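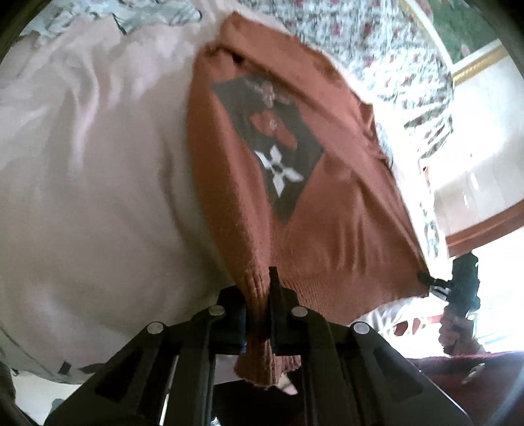
Figure 2. Knitted vest with ribbed hem, laid on a bedsheet.

3.2 Knitwear on the bed

Knits were the slow part of the Yeo sorting sessions. Of the 320 garments logged in July, knitwear took the most refolds per item, and the hem was nearly always where it went wrong. A ribbed hem pulls in, so the bottom edge ends up narrower than the body and the fold line drifts. The vest in Figure 2 is typical: fine knit, fuzzy surface, rib gathering where it is held. It also has a diamond panel on the front with floral motifs. We coded such panels as "decorated front" and folded them face out, following the Draltuvholm sheet.

Surface mattered more than we expected. On a table the knits slid. On a bed they stayed put but the sheet came along with them — wrinkles under the garment, then wrinkles in the fold. Smoothing the sheet first added 11 seconds per item, and we kept the step for knits only. Wovens did not need it.

Sleeveless pieces got their own category after the first 7 sessions. Before that they were coded as sweaters, wich inflated the sweater refold count; the numbers in Table 4 are corrected. Order of folds for vests: sides in, hem up, then shoulders down over the hem. Hem last was tried too. Worse — the rib springs open and the stack leans.

Pilling and loose threads not scored here, see Section 5.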